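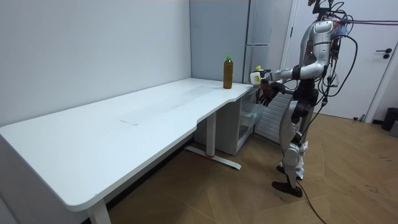

Speaker notes, open day talk, Oct 26, 2023
Lindsay Waaka, Woddale

Wait for people to find a seat. There are 40 chairs and the rest can stand at the back, and please say hello to the folks who drove over from Temby, as they set off very early.

Good morning, everybody, and thank you for coming! I'm Lindsay, I look after visitors here at Woddale, and I have the easy job today, which is talking while other people work. Wael Ghoneim and Feven Negash will be running the robot next door, and they've asked me to tell you that they love questions but would like them after the run and please not in the middle of it.

(Pause. Let Wael wave.)

I want to start with bottles. When I joined the team I thought the first thing I'd be shown would be walking, or a handshake, something with a bit of show to it. My first whole afternoon was spent with Feven and a bottle, talking about where a hand ought to close on it and how high it should be before the arm starts to travel. I went home and picked up the dish soap about ten different ways. My husband asked if I was all right.

So what you'll see today is desk work. Pick up a bottle, move it, set it down, let go. Each turn takes 36 seconds if all goes well, and we have planned 15 turns for each group. Some will go wrong. Please don't groan too loudly, Wael takes it personally.

(If the Toka students are in this group, mention that Kane Harawira will take them through the logs afterward. Bring a pencil.)

A word on the letting go. Most of us never think about it, but Jhonatan Mosquera kept a notebook of 258 tries last spring and the longest pages are all on the set-down. Fingers open a hair too early and the bottle rocks. Too late and the hand drags it along. I'll read one of his entries if there's time, the one with the coffee.

House rules, and then I'll hush. Stay behind the line on the floor. Mind the cables, they are easy to miss when you're looking up. Phones on silent. If Feven calls "stop," everyone stands still, and that includes me.

Groups are on your badges. Blue goes first with Wael, green stays here with me and the Lefèvre cookies, and we swap at the bell.

Contact: Woddale Visitor Desk | © 2023 Woddale | Back to top
We use cookies to remember your settings. Accept | Manage choices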